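Centre de formation Rirnallow
Unité 4 — Préparation physique générale
Support de cours : la progression de la charge en renforcement musculaire

Objet de la séance

La présente séance traite de la planification de la charge chez le pratiquant adulte débutant. Elle suppose acquises les notions d'anatomie fonctionnelle vues en mars ainsi que la lecture d'une fiche de suivi. Les stagiaires se muniront de leur carnet d'observation et du tableau de conversion remis en début de module.

1. Définitions

On appelle charge externe la quantité de travail imposée au pratiquant : masse soulevée, nombre de répétitions, nombre de séries, durée. La charge interne désigne la réponse de l'organisme à ce travail. Deux pratiquants soumis à une même charge externe peuvent présenter des charges internes très différentes, selon leur sommeil, leur âge ou leur passé sportif.

Le tonnage d'un exercice s'obtient en multipliant la masse par le nombre total de répétitions. Il ne rend pas compte de l'amplitude du mouvement ni de sa vitesse d'exécution — on évitera donc de comparer le tonnage d'un squat à celui d'un développé couché.

2. Principe de surcharge progressive

L'adaptation suppose une contrainte supérieure à la contrainte habituelle. Chez le débutant, l'encadrant ne modifie qu'une variable à la fois. L'ordre retenu dans ce module est le suivant : qualité technique, amplitude, nombre de répétitions, puis masse. Toute augmentation de la masse est précédée de 2 séances consécutives exécutées sans dégradation du geste.

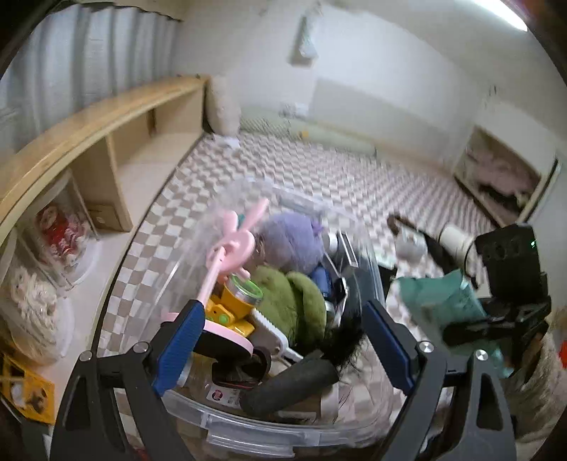
Ziltlow, le 5 juin 2015

3. Le cycle de référence

Le cycle Ivon, utilisé dans les exercices dirigés, s'étend sur 16 séances réparties en quatre blocs. Le premier bloc est consacré à l'apprentissage des mouvements fondamentaux : flexion de jambes, charnière de hanche, poussée, tirage. Les deux blocs suivants augmentent le volume, puis l'intensité. Le dernier réduit le volume et se termine par une évaluation.

L'intensité est estimée au moyen de l'échelle de perception de l'effort. On demande au pratiquant, à la fin de chaque série, combien de répétitions il aurait pu ajouter. La réponse est consignée telle quelle, y compris lorsqu'elle paraît invraisemblable à l'encadrant.

4. Signes imposant une réduction de la charge

Douleur articulaire pendant le mouvement.
Perte de l'alignement du dos sur plusieurs répétitions.
Fatigue inhabituelle signalée dès l'échauffement.
Baisse de performance sur deux séances successives.

En cas de douleur persistante, la séance est interrompue et le pratiquant est invité à consulter un médecin. L'encadrant ne formule aucun diagnostic.

5. Travail personnel

À partir de la fiche 541, rédiger le deuxième bloc du cycle pour un pratiquant de niveau débutant et justifier chaque augmentation de volume. Les travaux sont à déposer au secrétariat pédagogique, salle Rafferty, avant la prochaine séance.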